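Pravudstead Makers Forum > Builds > Two arms, one box of bolts

sprocketmoth
Mar 24, 2018
Right, the Kutari build is finally at the sorting stage! Both arms are bolted to the front rail and I've papered the walls with the leafy stuff left over from our hallway. I've got over 200 practice runs saved and the small nuts are still driving me mad.

flerano_fan
Love the wallpaper. I'd ditch that shiny floor though, the glare will confuse your cameras. Plain grey mat, job done.

sprocketmoth
I like my marble :( And the wrist views look fine to me.

oldbenchgrinder
Have to disagree with flerano_fan, mine runs on a glossy worktop and it's no bother. I'd look at the fingers first. Are they stiff enough for something that small?

flerano_fan
Glossy white maybe. Dark red with veins all over it is another matter!

tin_lid
Can we see it before you two fall out? Wrist cameras as well please, and how have you run the cables?

sprocketmoth
Go on then. Cables are in black corrugated conduit with zip ties, bit loopy but it stays clear of the grippers (mostly).

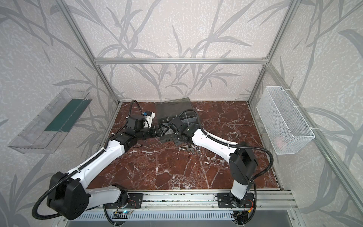
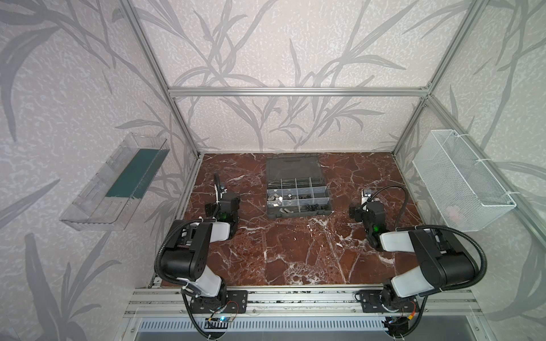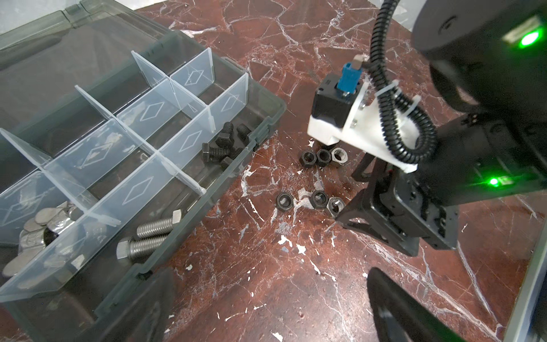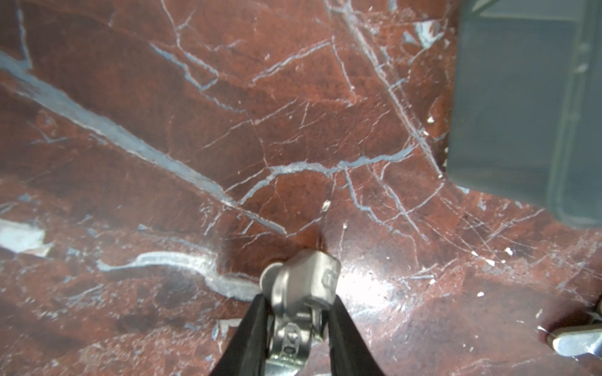
First two: the whole bench. Last two: wrist cameras.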